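The great sweatshirt fold

By Reginald Okafor

I own far too many sweatshirts, and every December I swear I'll learn to fold them properly (I never do). This year I spent an afternoon on it, on top of the bed, starting with anything olive or khaki.

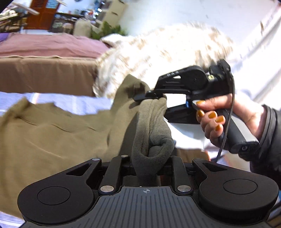

Flat first, then fold

Fleece is a pain! It bunches and it twists, so smooth it out before you even think about sleeves. Lettering is handy for finding the front.
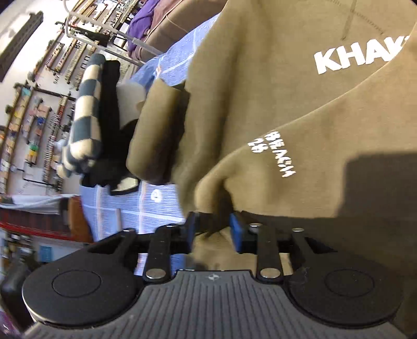

Photo: Quintanilla

I used to hang everything, until my shoulders all went pointy and the rail came down at two in the morning. Now it's sleeves in, bottom up, and on to the next. Shove the cushions out of the way if you can be bothered. 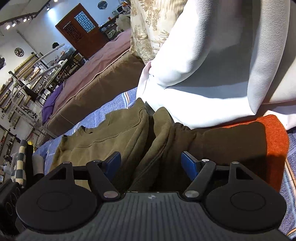
Olive sweatshirt, orange knitted cushion

Rolling is my favourite bit, though my sister says it's cheating. A good tight roll takes up hardly any drawer,

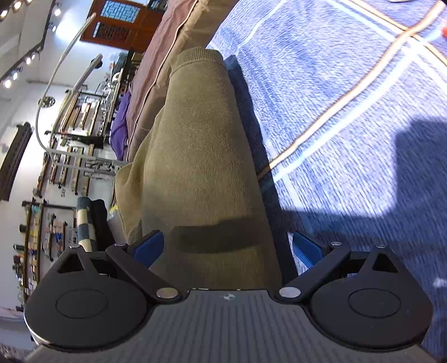
and you can pull one out without wrecking the whole row, which I always did with stacks. Socks next, heaven help me.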